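Notes from the Stetow kitchen project, 2021-11-17

# Tracking down missed grasps in a simulated kitchen

We ran 1,476 pick attempts in Brelonura before anyone questioned the success figure. It looked far too good. The log counted a grasp every time the fingers were told to close, whether or not they had closed on anything. If your own score seems flattering, work through the steps below before you believe it.

You will need the wrist camera renders as well as the log. These are two of ours, both from the same kitchen.

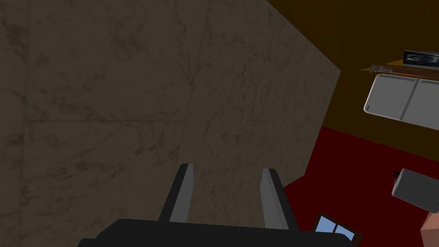
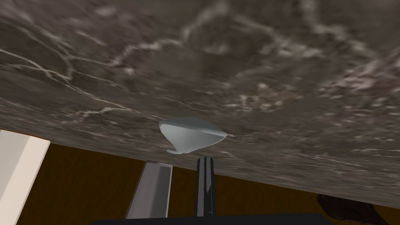
## 1. Read the renders before the log

Look between the fingers first. In the first render there is nothing between them, only marble beyond. The second has a small pale grey object close above the tip of the black finger, and I wouldn't call that a grasp on the strength of one still. Close is not held.

## 2. Change what counts as success

Open the task file and find the success rule. Ours checked the close command and nothing else. Replace it with two conditions:

- contact reported on both fingers
- object still in contact 200 steps after the lift begins

The second one matters more than the manual lets on. The contact check alone passed things that were merely being nudged.

## 3. Replay with the same seeds

Don't start a fresh batch. Replay the old seeds - otherwise you can't tell a changed rule from a changed run. Pull 30 at random and go through those by eye. It's dull work.

## 4. Distrust the fix too

Parsa, our plotting script, caches old results and will happily draw last month's line again. Clear the cache, then compare the raw files.

I still don't know why the approach drifts at steep wrist angles. The release notes blame rounding. I have my doubts, and the ticket stays open.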